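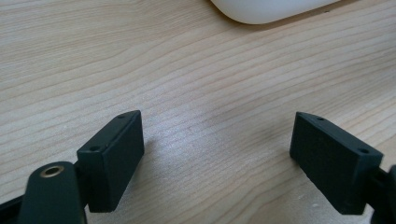
16/04/2018

The present entry concerns the care of wooden worktables, a subject on which this blog has received more correspondence than on any other. The table in my workroom was purchased from Bonstead in July and has been in daily use from that time. It is pale, it has a visible grain, and it shows crumbs and dust very readily.

My practice is as follows. At the close of each working day all items are removed from the surface and placed in a single bin. The top is then wiped along the grain with a damp cloth and dried at once with a second cloth. Every 4 weeks I apply a thin coat of Plidov oil and leave it overnight. Polishes containing silicone are not recommended.

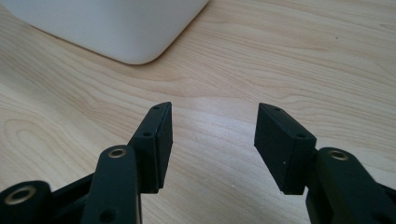
Usha Chowdary wrote to say that she gave up oil altogether and has used plain soap flakes for years, with no harm to the wood, and that she considers the monthly coat excessive for a table that is never used for meals. Her point is a fair one. Readers with little time may wish to follow her method and oil only when the surface begins to feel rough.

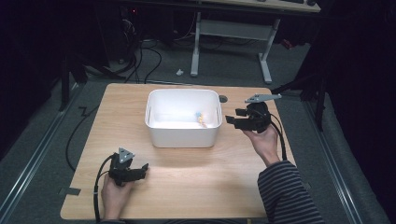
Storage deserves equal attention. I previously kept small items in trays, and the trays left marks. A white plastic bin with rounded corners and a rolled rim has proved more suitable, and it is easily wiped out. It should be emptied fully once a week; the small blue and yellow item on the floor of mine shows that this rule is not always observed in my own household. Felt pads may be fixed beneath any bin that is moved often. Sinaga sells them in packs of 200, a quantity that will outlast most tables.

Questions on the treatment of older, varnished tops will be addressed in a separate entry.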